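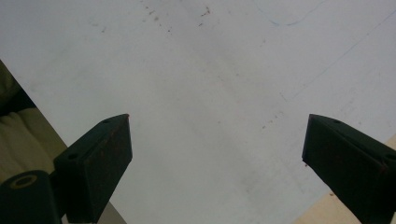 Fonseca – Live at the Leltarton Curling Club
Double LP, 180 gram, gatefold sleeve
Catalogue no. 577
Released July 29, 2022

Live albums usually turn up when a band owes its label one more record and has run out of songs. Fonseca don't have a label to owe anything to, apart from us, and we'd have let them off. They made one anyway, in a curling club, in July, with the ice out and the bar open.

If you've never met them: Fonseca are a six-piece from Trorham who play slow, horn-heavy soul with a pedal steel where the second guitar ought to be. Their studio records are tidy. The live shows have never been tidy, and people who'd only heard the studio records used to come up to the merch table looking a bit rattled. Now you can be rattled at home.

The recording runs across both nights of the stand. Most of what you hear is from the second, when Henrique Gouveia had got his voice back and the trombone had been located. Side C is one song. It's "Uvbridge", which lasted under four minutes on the first album and now takes up the whole side, including a long patch in the middle where Henrique tells the crowd how he failed his driving test. We talked about trimming that. He was against it, and he has the keys to the van, so it stays.

Mixed from the desk feed and a pair of room mics hung over the scoreboard. The cheering is real, and so is the fridge you can hear humming under the quiet part of "Good Neighbour". We tried to filter it out and the bass went with it.

Track list

Side A
Doors at Seven
Good Neighbour
My Cousin's Boat

Side B
The Long Way to Trorham
Saturday Money
Please Stop Calling the House

Side C
Uvbridge

Side D
Half a Grapefruit
Nothing in the Mail
Good Neighbour (again, by request)

What you get
Two black vinyl records in poly-lined inner sleeves
Gatefold jacket, matte finish, shows every fingerprint
Folded lyric sheet, with the lyrics as written and not always as sung
Download code (MP3 or FLAC)

Price: $46, plus shipping

Colour vinyl: no. We did a colour pressing of the last one in something the plant called Harbour Mist, and it came back looking like dishwater. Black only this time.

Shipping
Orders go out twice a week in a proper record mailer, with the discs packed outside the jacket to save the seams. If you'd like them left inside the jacket, put a note on your order. Pre-orders of other titles in the same cart will hold the whole parcel back, so place two orders if you're in a hurry.

Returns
Warped, scratched or the wrong record entirely: send us an email and we'll replace it. Surface noise on side D during "Half a Grapefruit" is the percussionist's shaker. We've had the test pressing checked and it's definitely the shaker.

You might also like
Fonseca – Trorham Songs (LP, reissue)
Fonseca – Please Stop Calling the House (7-inch, last few copies)
Henrique Gouveia – Solo Piano, Mostly (cassette)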